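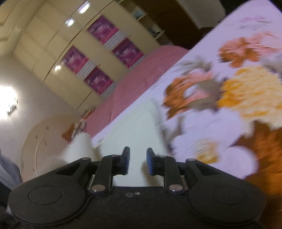 Figure 1. Floral sheet with a pale mint-white piece lying on it, bedroom B.

Does Folding on the Bed Save Time?
Student project report, Household Studies, Gristance College
29 August 2023

1. Why we chose this

The course reader says that laundry should be folded on the bed, on top of the made sheet, and that doing so is quicker than folding at a table. It gives no source. The same advice is printed on the card that comes with the Fevska storage boxes and repeated on several cleaning blogs, which mostly seem to copy each other. Our group doubted it. A bed is low and soft, and anything you press flat on it sinks a little. We wanted to find out if the advice survives a simple test.

2. What we did

We used two bedrooms in the Prosser student house and the long table in the downstairs study room. Each person folded the same mixed load on the bed and on the table, on different days, half of us starting with the bed. The load was made up of pillowcases, towels, T-shirts and one fitted sheet. We timed from the first item picked up to the last one put on the pile. In all we recorded 47 runs. We threw out 12 of them because the person stopped to answer a phone or because the timer was started late. That left 35 runs, which is fewer than we planned for in April.

After each run a second person checked the pile and marked every item as neat or not neat. We should say right away that "neat" was never defined well. We agreed that edges had to line up within a finger's width, but people got more generous as the afternoon went on.

3. The bedding problem

Bedroom B has a floral sheet with a very light ground and orange, rust and pink flowers on it. Several items in the load were pale too. In that room two checkers complained that they could not see where a light piece ended and the sheet began, and one pillowcase was left out of a pile altogether and found at the end. Bedroom A had a plain dark blue sheet and we had no such complaints there.

The reader does not mention the color of the bedding anywhere. We think it should, though our evidence is a couple of complaints and one lost pillowcase, so we would not put much weight on it.

4. Results

Mean time on the bed was 335 seconds. Mean time on the table was 302 seconds, so the table was faster by 33 seconds. That is the opposite of what the reader claims. Before anyone gets excited, the spread between people was far larger than the gap between surfaces. Our slowest folder took more than twice as long as our fastest on either one.

We checked 1,047 items. The share marked neat was a little higher for the table, but given what we wrote above about the word "neat" we decided not to report it as a finding. One group member disagreed with leaving it out and wanted that noted.

The fitted sheet was the one item where the bed clearly helped. There was room to spread it out, and at the table a corner kept sliding to the floor. Three people said they would use the bed for that and nothing else.

5. What we don't believe

The Girkon laundry guide, which our instructor suggested as a second source, says bed folding is "easier on the back." Everyone in our group who commented said the reverse -- you have to stoop. Some of us knelt on the floor, which fixed the stooping and made it hard to reach the far side of the pile. We did not measure comfort and we can't settle this, but the guide didn't measure it either.

We are also suspicious of our own table result. The study room has better light than either bedroom and nobody was walking through it. A fair test would put the table in the bedroom. We asked about moving it and it does not fit through the door.

6. If someone repeats this

Use one sheet on both beds, preferably dark. Write down what counts as neat, with a folded sample next to the checker. Leave the fitted sheet out of the main load and time it separately. Keep the same checker all day, and have the phones left in another room.

The raw times are in Appendix A. The discarded runs are listed there as well, with the reason next to each one.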